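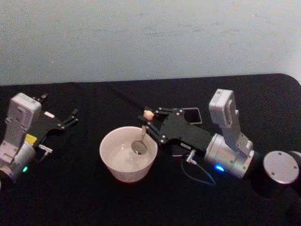
Two arms, one bowl, one spoon. The right gripper has hold of a small beige object; the left is open.

How to Test Whether a Two-Arm Robot Can Handle Kitchen Chores

By Ingvild Lunde

People ask me whether a robot can help in the kitchen yet. My short answer is that it can do pieces of the work, slowly, on a table somebody else has set up. If you have access to a pair of arms and want to find out for yourself, this is the test I use. It covers placing something in a bowl of liquid, stirring, and taking the spoon out again.

What you need

Two arms with parallel grippers, facing each other across a table
A deep bowl with a thick rim
A metal spoon long enough to lean over the rim
Water
Small objects that can get wet, all the same size
A dark, plain cloth
A towel and a notebook

Step 1: Set up the table

Lay the cloth flat and tape it under the table edge. Put the bowl midway between the arms and mark its position with a bit of chalk. Check that both grippers can reach the middle of the bowl without touching each other. Do this with the bowl empty.

Look at the cables next. Move each arm through its full range by hand, if yours allows it, and watch for a loop that could catch the rim or the spoon.

Step 2: Add the water and the spoon

Pour in a shallow layer. You don't need much, and a full bowl will slop over on the first bad stir. Keep all plugs and power strips off the tabletop. Rest the spoon against the rim with the handle up.

Step 3: Run the placing part

Have one arm pick up an object, bring it over the bowl and let go. Start low, just clear of the rim. Fingertip grips are fine for light things, but set the closing force as low as you can and still lift. Soft items get crushed long before the software reports a problem.

Run it 30 times. Write down each miss and what kind it was: dropped early, hit the rim, knocked the spoon, or never let go.

Step 4: Run the stirring part

This is harder. A thin metal handle turns in flat fingers, and once it has turned the robot is holding the spoon at an angle it didn't plan for. Try the other arm as a helper, steadying the bowl by the rim. Three slow circles count as a stir. Lifting the spoon out and laying it on the towel ends the run.

Step 5: Score it

Count a run as good only if no one touched anything from start to finish. Mikkel Lauritsen and I ran this in August with arms at the Stunberg workshop. Placing worked in 17 of 30 tries on the first setup. Our average for the whole chore, start to finish, was 253 seconds. I can do it in less time than it takes to find the towel.

Common problems

The object sticks to a fingertip. Wipe the tips dry between runs.
The bowl slides. Put a rubber mat under the cloth.
The arm misjudges the water. Clear liquid is hard for cameras – glare from an overhead lamp makes it worse, so move the lamp before you change any code.

So, can they do chores yet?

For a fixed bowl in a fixed place, close. Move the bowl a hand's width or swap the spoon and you should expect to start over on part of the work. I would not leave one alone with dinner, and I would keep a hand near the stop button for every run in this test.

Next to try: the same steps with a ladle, then with the bowl on a stove that is switched off.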